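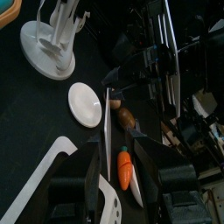 CHAPTER 4
Planning and Paying for a Robot Work Cell

Filed under: Course Texts > Automation for Small Workshops
Print this chapter | E-mail this chapter

A robot arm is bought once and paid for over many years. The price on the quotation covers the arm, its controller and perhaps a gripper. It seldom covers the table, the guarding, the spare fingers, the cables or the hours spent getting everything to work together. This chapter deals with those other costs and how to set them down before an order is placed.

Start with the task. Write down what has to be picked up, how large each item is and what it is made of. A toy carrot, a small round plate and a thin board stood near each other ask for different grips, and a gripper that suits one may be poor at the next. If two arms must reach into the same area, allow for the room they take from each other. Buyers often measure the table and forget the space needed beside it for frames and cables.

We shall follow one case through the chapter. Lindside, a small firm that packs play sets, wanted a two-arm cell for sorting mixed items. Its buyer, Tomomi Ueda, asked for quotations in February and received four. The cheapest came from Trokitz and left out fitting and training. The one from Lirken included both, but delivery was 11 weeks later. Czesław Walczak, who ran the packing floor, added a list of his own, and it came to some 277 hours of staff time in the first year. None of the quotations had mentioned it.

By the end of the chapter you should be able to:

- write a short task sheet for a supplier
- separate purchase costs from running costs
- compare quotations that cover different things
- set aside a sum for spare parts and repairs

4.1 The task sheet

A task sheet should fit on one page. Give the supplier samples of the real items wherever you can, including the awkward ones.

4 comments | 11 shares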